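Polden 642 Roof Cargo Box
Sold by Jenska Auto Accessories

The Polden 642 fits most factory crossbars on wagons, minivans and midsize SUVs. It opens from either side and locks with one key. Skis up to 6 feet long go in flat.

Box weight: 42 lb
Key blanks: Mockus type, two supplied
Clamps: four, no tools needed
Warranty: 10 years on the shell, two on the locks

Check your owner's manual for the roof load limit before ordering. The weight of the box counts toward it.
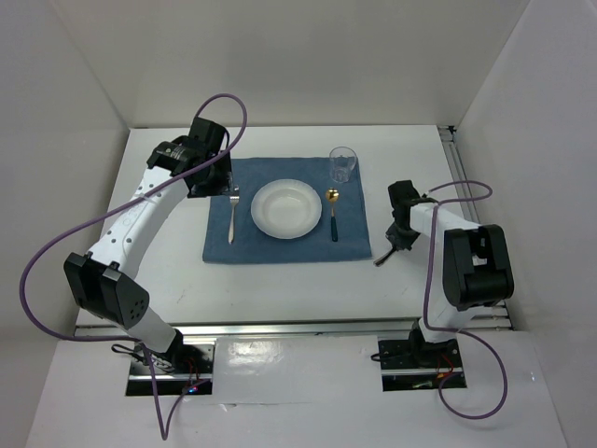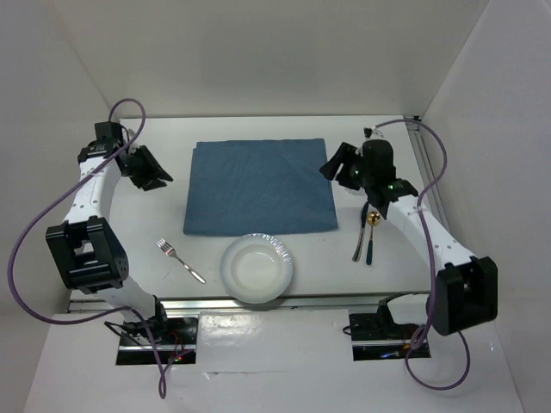
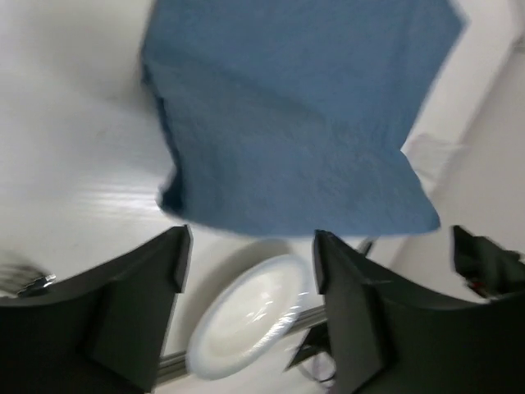 Maeve Corrigan writes that hers went on a wagon in December and has done about 300 highway miles. The clamps were still tight when she checked them, but she hears some wind noise with the box empty and would like a longer strap on the passenger side.

A longer strap is sold separately. Broltivetti crossbars need the wide clamp set, also sold separately. Orders placed before 10 a.m. ship the same day.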